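Kalari Trench Records: finds and context data

Version 3, maintained by Hala Abdel Rahman

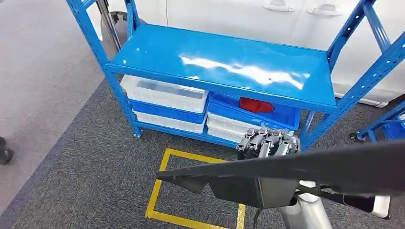 What the dataset covers

The records come from the excavation of a small hilltop cemetery at Kalari, dug over four summers by the Zukberg field school. The burials belong mostly to the late Iron Age, with a handful of later graves cut into the eastern bank. Every find given a number on site has one row, including those later judged to be natural stone. There are 2098 rows in finds.csv.

Bones are not included. They were studied separately and have their own catalogue.

Files

finds.csv: one row per find, with material, weight, context and trench
contexts.csv: one row per layer, cut or fill
graves.csv: grave outlines, orientation and depth
phases.csv: the phasing used in the final report
notes.txt: corrections made after the site archive closed

Main columns in finds.csv

find_no: the number written on the bag. Numbers are not reused, but there are gaps where a number was issued and cancelled.
context: links to contexts.csv. A value of 0 means the find came from the spoil heap or was picked up on the surface.
material: one of pottery, iron, copper alloy, glass, amber, stone, other
weight_g: weight in grams after cleaning. Iron was weighed before conservation.
period: the excavator's opinion, left blank if none was given
small_find: y or n

How it was put together

The first two seasons were recorded on paper cards and typed up by students in the winter. From the third season onwards records were entered on site using Kurkico, a form tool written for the project, and exported each evening. The two sets used different names for the same fabrics, so pottery from the early seasons was looked at again and renamed to match the Rankin type series. Where the sherd could not be found, the old name is kept with a question mark after it.

Known problems

Trench 4 was laid out with the wrong grid origin. Coordinates for its finds have been moved 60 cm north, but depths were left alone.

The weights of 45 pottery bags are totals for the whole bag, repeated on each row. Do not add them up. They are marked "bag" in the comment column.

Glass beads from the sieve are under-recorded in the first season, when only grave fills were sieved.

Dates in phases.csv are given as years before 2000, following the report. They are not radiocarbon years BP.

Use

Free to use for teaching and research with credit to the Kalari project. Exact site coordinates have been removed at the landowner's request.

Corrections are gathered up each December and added to notes.txt. Please quote the find number and the file version when sending one in.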